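Desk grommet

A desk grommet is the round liner that finishes the cable hole in a desktop. I've kept notes on these for years (yes, really!), and this page is my short guide to them and to the plain white office desk in general.

Rooms and cables

Before desks had holes, cables went overhead or along the walls, and plenty of offices still do both. I love a bright white room with its pipes or trays up near the ceiling, a long fluorescent light and a little desk fan. 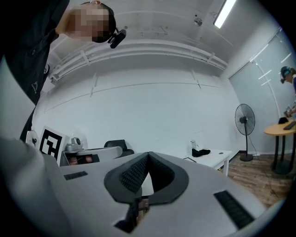
Placement on the desktop

Most makers put the hole near one side, so the middle stays free for whatever you've got lying about – a bag, a bottle, a picture waiting to be hung. Garnitz drilled 2 holes in its early desks, then dropped one. The Skoltico catalog lists 370 grommets, almost all of them gray or black, and I've handled 17!
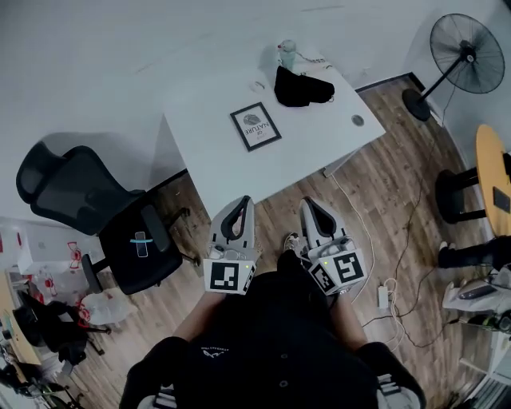 White desk with a round gray grommet near the right edge of the top; mesh chair at left.

Names

Setiawan calls the part a "cable ring," and Nastik sells it as a "port cap." I just say grommet.

Last edited 20/12/2020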